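How Do People Give Directions? A Small Study of Spoken Route Descriptions

Laiba Dhanial
Group members: Rasha Boutros, Talha Lashari
Supervisor: Naheed Paracha

Why I picked this

My grandmother can't tell you a street name to save her life, but she'll get you anywhere in town. Turn where the bakery used to be, go on until the road gets bumpy, and then you're nearly there. My brother is the exact opposite (all street names and distances, like a parcel label). I wanted to know which kind of person is more common, and whether it matters who's asking. Our methods class needed a project with real spoken language in it, so I talked Rasha and Talha into this one pretty fast!

What we did

We asked people to explain, out loud, how to get from the Kobori furniture store to the public swimming pool. It's a route nearly everyone around here knows, and it has a bit of everything: a long straight piece, a roundabout, and one really confusing turn by the Pronard warehouse. Each person explained it twice, once as if to a neighbor and once as if to a visitor who had never been here. Rasha did most of the asking, Talha recorded, and I typed it all up in July in a room with no fan.

We ended up with 207 descriptions we could use. I cut them into separate instructions, so "go straight, then left at the lights" counts as two, and that gave me 1011 instructions to sort. I threw out 28 where I couldn't make out the words over traffic or somebody's kid, which left 983.

The long straight part

I expected this bit to be boring. There's no turn to describe, so I figured people would say "go straight" and move on. 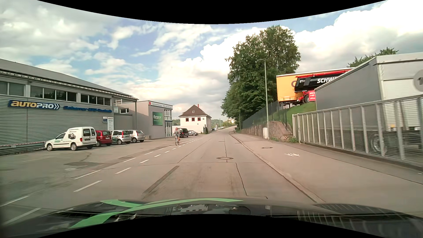

Plenty of them did, but a lot of people just couldn't leave it alone. They filled it up with comfort talk: keep going, keep going, you'll think you've gone too far but you haven't. One man said "just carry on" four times in a row, slower each time, and Talha swears he was driving the whole thing in his head. I started calling these "keepers" in my notes and the name stuck. They came up far more often when the listener was supposed to be a visitor, and almost never for the neighbor. I love this result, because a keeper has no new information in it at all. It's there so the other person doesn't panic and turn around.

Landmarks also changed with the listener. Neighbors got shop names, including two shops that closed before I was born. Visitors got things like "a big building" or "some parking," and hardly anybody gave either listener a distance.

The roundabout

Oh boy. I had planned on one category here and needed five. Some people count exits, some say left or right as if it were a normal corner, some use a clock ("come off at two o'clock"), some name the place the exit leads to, and some simply wave their arm, which is no help on an audio recording. Rasha began writing down the arm waving after the first afternoon, and I wish we'd done that from the start.

Exit counters didn't always agree with each other either. A few seemed to count the road they came in on, and I only caught it when I checked their totals against a map.

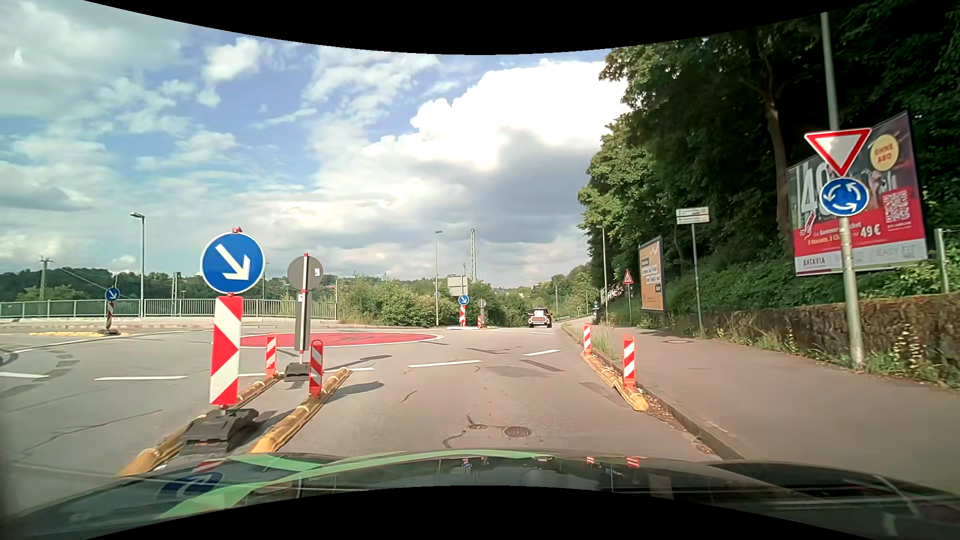

Problems with the sorting

I did all the coding myself the first time through, and that's a weakness. Ms. Paracha had me give 80 instructions to Talha without showing him my answers. We matched well on turns and landmarks, and badly on keepers. He counted "go straight" as a keeper and I didn't. We argued it out over lunch and settled on a rule: the first "go straight" is an instruction, and any repeat after it is a keeper. Then I had to go back and redo the lot, which took me two evenings and most of a bag of pretzels.

What I'd do next

I'd like to try a route people don't know so well, and I'd film it, for the arms. I'd also want a real lost visitor on the other end, asking questions back. Pretending to talk to a stranger while Rasha nods at you is a bit weird, and a few people told us so.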